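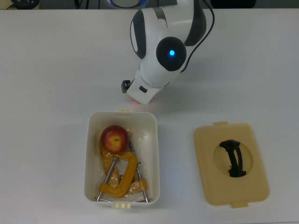

Obinna Bako
Research engineer, Koltadbridge Manipulation Group

3. Collecting the demonstrations

3.1 Choice of contents

Our first policy was trained on boxes that held one thing each, and it performed beautifully on boxes that held one thing each. The people who pack boxes outside our building have so far declined to work this way. For the set described in this section, which we call Rasum, every container was therefore packed by a person who had been told to put in whatever they liked and then leave the room.

The results were in character. Figure 1 shows a typical load: an apple, a C-clamp and threaded rods sharing a white lidded container with a crumpled clear plastic bag. We make no claim that this is a common lunch. It does bring together a round thing that bruises, a heavy thing that does not, long thin things that lie against everything else, and a bag that makes all of it harder to see. The bag partly wraps the clamp and the rods, and its shine washes out the color of whatever it covers. Annotators who had no trouble with the apple disagreed over where the clamp ended, and two of them stopped speaking for an afternoon.

Figure 1. A mixed load from the Rasum set, seen from the head camera, with the arm over the open container and the lid set down to the right.

3.2 Procedure

Each operator drove the arm by hand controller and was asked to empty one container per episode. We recorded 124 episodes over 4 weeks in July and August. An episode ended when the container was empty, when the operator gave up, or when 30 minutes had gone by, a limit we added after the first operator proved to be a very patient man.

Operators could take the items in any order. We had expected them to start with the easy ones, and most did. A minority went for the bag first, on the theory that it had to be dealt with eventually. Their episodes are longer and contain more failed grasps, and we kept every one of them. An earlier set, Rukeck, had been cleaned of failures before training, and the policy that came out of it treated a missed grasp as a finished job. It would lift nothing, carry the nothing across the table and set it down with great care.

The lid was always placed flat beside the container before recording began. Lid removal is a separate skill with its own troubles, and we leave it to Section 5, where it takes up more room than we would like.

3.3 Labels

Every episode carries a list of contents written by the packer and a second list written by the operator. The lists matched less often than we had hoped. Packers tended not to mention bags at all, apparently regarding them as a kind of weather. Operators mentioned them at length. Where the two lists differed we went back to the video, and where the video showed mainly glare we marked the item as uncertain and left it in.

We tried 3 ways of handling uncertain items during training. The comparison is given in Section 4.2.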